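Sponge fold fault

The sponge fold fault, also called tenting or the Tindis fold, is a grasping failure in robot dishwashing in which a flat scrub sponge buckles between the fingers of a gripper and stands up in a peak. The hand still has a firm hold on the sponge, and the arm still moves along its planned path, but much of the scouring pad may never touch the plate. It is one of the best-known faults in tabletop cleaning work, and a surprisingly rich one — a cheap household item managed to expose weak spots in gripping, force sensing and fault reporting all at once!

Origin of the name

The fault was first written up at the Tindis workshop in Plevport, where Brenda Mottram and Leonora Tiongson were building a two-armed plate-washing station. Their notes from August list 3202 wiping runs. In 635 of them the sponge folded far enough to spoil the wipe, and in most of those the controller reported a normal finish. Mottram used the word "tent" in the margin of the log, and it stuck.

Mechanism

A common kitchen sponge has two layers that behave very differently. The foam squeezes easily and springs back. The scouring pad bends, but it hardly compresses at all. When two fingers close on the sponge from the sides, the foam gives way and the pad has to go somewhere, so it rises in a ridge. Once the ridge has formed, closing the fingers harder only makes it steeper.
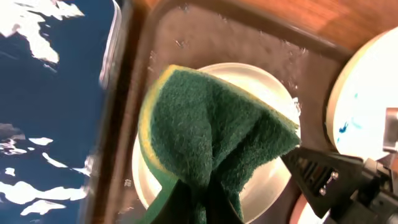
A scrub sponge folded into a peak in the gripper, over a white plate.

The shape of the fold depends on where the fingers land. A grip near the middle tends to produce one tall peak with a loose flap on either side. A grip near a corner leaves a long free end that drags behind the hand and can flip over when the arm changes direction. Water matters too. A soaked sponge is heavier and its foam softer, and the Tindis team found that a grip tuned on a dry sponge could not be trusted on a wet one.

Effects

The plainest effect is a plate that has been wiped and is still dirty. At Tindis, blue dye was used as the test soil, so missed areas were easy to spot as streaks and blotches. A folded sponge typically cleans a narrow line and leaves the color on both sides of it.

Dripping is the second problem. A bunched sponge can release its water in one place, and if the arm happens to be crossing from one tray to the next, that water may end up on the table. On an open bench this is a real safety matter, as cables and motor housings sit close to the work. The Plevport station was stopped for 2 hours after suds reached a cable connector. No one was hurt and the connector was replaced, but the rules for the bench were rewritten the same afternoon.
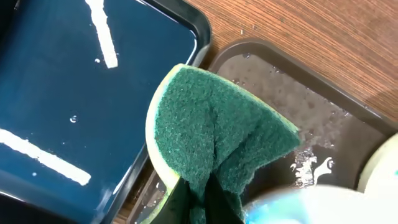

The green pad creased above the fingertip, with its right flap over a wet tray.

A third effect is harder to catch. The peak can press against the fingertip and push back with nearly the same force as a plate would. A controller that relies on grip force alone reads this as good contact and carries on happily to the end of the wipe.

Detection

The earliest check was a simple one: a person watched, and pressed the stop button. Tiongson replaced this with a test lift. After gripping, the arm raises the sponge clear of the tray and holds it still while the wrist camera compares its outline with that of a flat sponge. If the outline is too narrow, the sponge is set down and picked up again. The lift adds a little time to each run, and it caught over 60 percent of the folds in the first trial.

A view from higher up helps with the rest. Wrist cameras sit so close to the sponge that the pad can hide the plate beneath it, while an overhead view shows the plates, trays and both arms together.
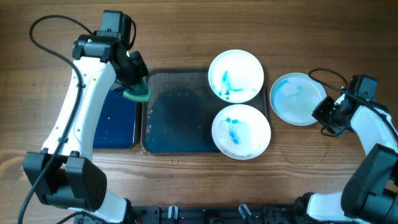 Two robot arms over trays and plates

Prevention

Several fixes are in use, often side by side. Wider fingertips spread the pressure and delay the buckle. The Cunha pad, a stiff backing strip glued to the foam side, keeps the sponge flat but wears loose with repeated soaking. Zelterex, the control package used at Tindis, includes a soft-close setting that stops the fingers as soon as the foam begins to resist — a small change, and a wonderfully effective one on new sponges. It does less for old ones, whose foam has lost its spring.

Two-armed stations have another option. One arm holds the sponge while the other steadies the rim of the plate, so the wipe can be done with a lighter grip. The arms must then share a small space, and a speed limit is normally set for any motion that brings the grippers close together.

Related faults

Tenting is distinct from slip, in which the sponge slides out of the fingers, and from rollover, in which it turns so that the foam side faces the plate. A tented sponge may go on to do either. Cloths also bunch in a gripper, but they lack the stiff layer that creates the ridge and are usually treated as a separate subject.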